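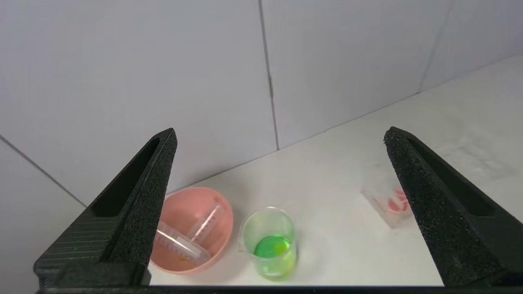
Welcome! If you found this page, you are probably thinking about joining the Zanel Robotics Club, or you have a student at home who won't stop talking about it. These are the questions we hear most often at the start of a term.

## Joining

**Do I need to know how to code?**

No, and please don't let that keep you away. Plenty of our members had never written a line of code when they walked in. You'll start by guiding the arms by hand, and the programming creeps in bit by bit – usually when you get tired of doing the same motion over and over and start wondering whether the arm could do it for you.

**Who can join?**

Any student in grade 8 or above. You don't have to be taking a science class, and you're welcome to start partway through the year (we had a lovely wave of new people last February).

**What does it cost?**

There are no dues. We ask families to help with travel to the Zasberg Open if they can, and if they can't, just send us a quiet note and we'll sort it out.

## The lab helper project

**What are you working on this year?**

Our entry for Zasberg is called Issa, and the idea is a two-armed helper for the kind of bench work you'd do in a chemistry class: moving tubes in and out of a rack, handling a beaker, picking up a syringe, that sort of thing. It sounds small until you try it! A task you'd finish without thinking can keep a team of students busy for a whole month.

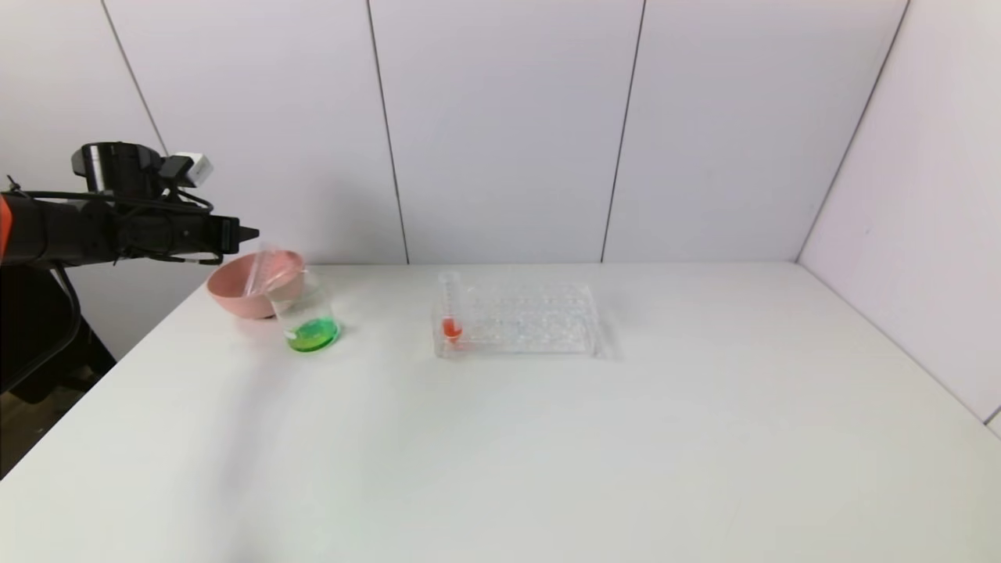 We practice each step by itself before we try to string any of them together, so a new member can take on one little piece and really own it. Somebody might spend a few weeks on nothing but approaching the beaker, and that is real, useful work.

**Are the liquids dangerous?**

They're water and food coloring. The bright colors are easy for the cameras to pick out, and they're cheerful, too. They do stain, so wear a shirt you don't love.

**Why is clear plastic such a big deal? My daughter complains about it at dinner.**

She has our sympathy. Clear things are hard for a camera to make sense of, as light goes through them and bounces off the edges in odd ways. The rack is the worst of the bunch for us. We've tried moving lamps, changing angles and pleading with it.

**How do the arms learn?**

By watching what we do, more or less. A student steers the arms through a task, the computer saves the run, and later we train on the whole pile. We have 830 saved runs so far, and 103 of those came from one very determined stretch in November. Each one gets a short note in our logbook, which we named Sanumen for reasons that were funny at the time.

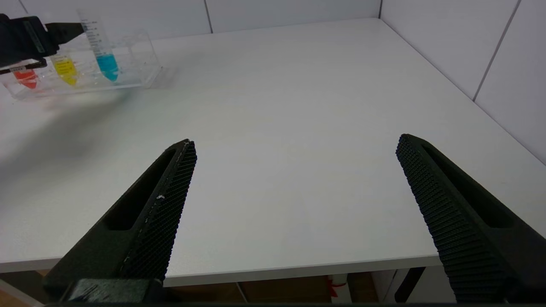
Using both arms together is the part that takes the most patience, because you have to think about where each one is going and keep them from bumping elbows. Most people find it awkward for the first session or two and then something clicks. If it hasn't clicked for you yet, ask for a slower speed setting. We all use it.

**What happens if I break something?**

You tell a mentor, we look at it together, and then you help fix it. Every one of us has bumped an arm into something it shouldn't have. The one firm rule is that you don't reach onto the table while the arms are powered – press the stop button first, every time, even for a quick adjustment.

## Practical bits

**When do you meet?**

After school until 5:30, with longer sessions in March as the competition gets close. The current schedule is taped to the lab door.

**Can parents come and watch?**

Please do! Come after 4:30 if you can, when the setup is done and there's more to see.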